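Can a utility sign a no-bid repair contract after a storm?

Posted by Vaida Šimkus, June 30, 2026

Our town-owned electric utility in Custow hired a line contractor, Lonon, after the October ice storm. There was no bidding. The contract has no price cap and bars outside audits of labor costs. Is that legal, and can ratepayers see the invoices?

Lieven Verschueren

Depends on your state. Most procurement codes allow an emergency exemption, but it covers the emergency period only. Check three items: the written finding of emergency, its end date, and any later extension. Work billed after the end date normally has to go out to bid.

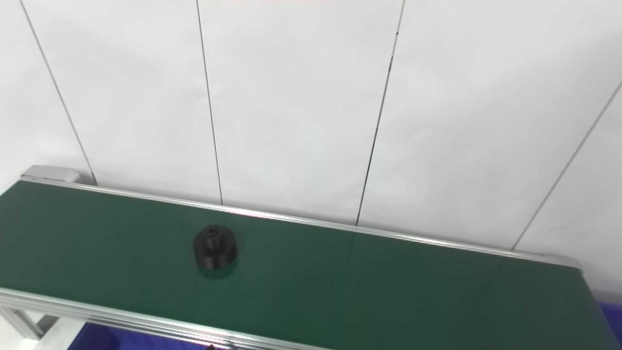

The audit clause is a separate matter. A contract between two parties generally can't override a public records law. File a written request for invoices and crew time sheets. Wynne released 54 pages to me on a request like that, with hourly rates blacked out. I appealed and got the rates 5 weeks later.

Ruairí Costello

They all do it. Plorkwood paid a contractor for four idle crews and the council just approved it. Good luck.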